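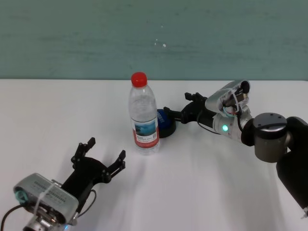

各位下午好,我今天讲的是标签用胶,具体说是饮料包装上的标签怎样才能在回收厂里顺利脱下来。我在Korkix做包装材料测试,主要对着瓶子、瓶盖和标签这三样东西。大家平时喝的水,多半就是这种包装:透明的塑料瓶身,红色的旋盖,下半截围一圈印了蓝色调照片的标签,边上再压着红边。消费者看到的是一个瓶子,分拣线看到的是几种密度不同的材料,外加油墨和胶。

(停一下,问在座有没有做印刷的,有的话后面油墨那段讲慢一点。)

先讲材料。常见的水瓶瓶身用PET,密度比水大,破碎以后沉底。瓶盖一般用聚乙烯或者聚丙烯,浮在水面上,分开不难。麻烦在标签。标签如果是聚丙烯薄膜,脱下来以后会跟瓶盖一起浮走;如果是PVC收缩膜,它跟PET一起沉,后面加热造粒时会发黄,还会腐蚀设备。PVC在我们的送检样品里已经很少见,小厂的货里偶尔还有。

再讲胶。环绕式标签通常只在接缝处上热熔胶,用量很小。全幅涂胶的不干胶标签用量大得多,洗起来也费劲。我们六月那一轮测试收了274个样品,分别来自Gomlow和Tokarz两家供应商。流程是先整瓶预洗,再破碎,再用热碱液搅拌清洗,然后看瓶片上还剩多少胶。样品里有6个完全脱不下来,都是全幅涂胶,都用了同一批胶。这件事后来由Prakash Devadiga跟供应商去谈,胶的配方已经换了。

(这里放残胶对照表。不要逐行念,只讲第一列和最后一列。)

表里的数值是每公斤瓶片的残胶毫克数。我们内部的线划在5,超过就退回。有客户问为什么不划得更低,原因是再往下,称量误差就盖过差别了。Magdalini Sotiropoulos做过重复性试验,数据在讲义附页里,感兴趣的可以会后看。

油墨。脱标以后油墨不应该掉进洗涤水里。掉了,水变色,浅色瓶片跟着染色。深蓝和红色最容易出问题,大面积实地印刷比细线条严重。处理办法有两种:一种是换耐碱的油墨,另一种是把图案印在薄膜内侧,外面再覆一层。第二种成本高,而且覆膜之后密度会变,原来能浮的标签可能不浮了。所以改完印刷工艺,浮沉试验要重新做一遍,不能沿用旧报告。

(Helmut Hagedorn上次提过,这里容易被打断,有人会问无标签瓶。先答一句:激光刻字可以,但是整箱销售和单瓶销售的标示要求不同,要看当地法规。细节放到问答。)

下面讲现场取样。实验室里的瓶子是干净的,分拣线上的是压扁的,里面有剩水、有泥,有些标签已经撕掉一半。我们在Skirier的分拣站取过一次样,一共1,155个瓶子,手工分类,做完才知道压扁对脱标影响很大。标签夹在褶皱里,碱液进不去,胶再好也没用。Tsehay Gudeta建议预洗前加一道松包,分拣站试过,设备占地有点大,目前还在调整位置。

(如果时间不够,松包机那两页直接跳过去,讲设计建议。)

设计上的建议:
标签材料选密度小于水的薄膜,盖子也选浮的。
胶只涂在接缝,选能在碱液里脱开的型号。
标签面积不要太大,把瓶身盖满了,光学分选会认错材质。
瓶身尽量透明,不加色母。
二维码和小字放在标签平整的位置,避开接缝,不然搭接处一错位就扫不出来。

最后一条跟回收没有直接关系,是Pak-hei Mok让我加的,他负责产线上的扫码检验,每次改版都要碰到。

问答时间十分钟。讲义在门口的桌子上,附页有测试方法和碱液浓度。要寄样品的请先写邮件,注明标签材料和胶的型号,每种配置寄整箱,不要拆散寄。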